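双腕セルの作業ルール、どこまで紙に書く?

投稿者:odora_neko 04/10/2018
Riltierの現場から引き継いだ手順書が438項目あります。うち読まれている形跡があるのは表紙だけ。衣類ハンドリングの双腕セルで、皆さんは何を必須にしていますか。

投稿者:ネジ一本
うちは2項目。「腕を動かす前に声を出す」「可動範囲に手を入れるなら止める」。残りは監査の人を安心させるための文学です。

投稿者:Laine Dzene
>ネジ一本さん
文学で結構ですが、リスクアセスメントの記録がないと、事故のあとで読まれるのはその文学ですよ。2項目で通した監査員の名前をぜひ伺いたい。

投稿者:ネジ一本
名前は忘れました。昼飯の早い人でした。

投稿者:ghoneim_a
ケーブルの項目だけは削らないでほしいです。手首カメラの配線は、片腕ずつ動かして問題なくても、両腕を寄せると途端に性格が変わります。うちでは受け渡し姿勢を全部低速で通してから、たるみを決めています。面倒です。8月にこれを省いた人がいて、コネクタの発注がずいぶん上手になりました。

投稿者:Laine Dzene
同感です。付け加えると、グリッパ同士が向き合う作業は単腕の手順の足し算では書けません。ハンガーの両端を左右で持つときなど、どちらが先に放すかを決めておかないと引っ張り合いになります。
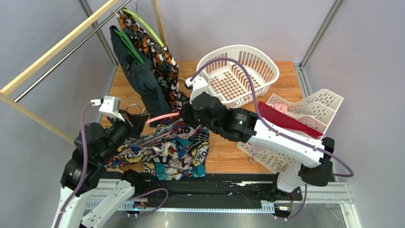 うちの手順書では「放す側」を作業ごとに一行で指定し、非常停止後の復帰も同じ行に書きます。復帰のときに両方いっぺんに開くのは禁止。速度の上限は別表です。

投稿者:ネジ一本
別表が出た。文学の第二巻だ。

投稿者:odora_neko
放す側の一行は採用します。438項目から削るつもりで来たのに、439になりました。

投稿者:ghoneim_a
表紙に書けば読まれますよ。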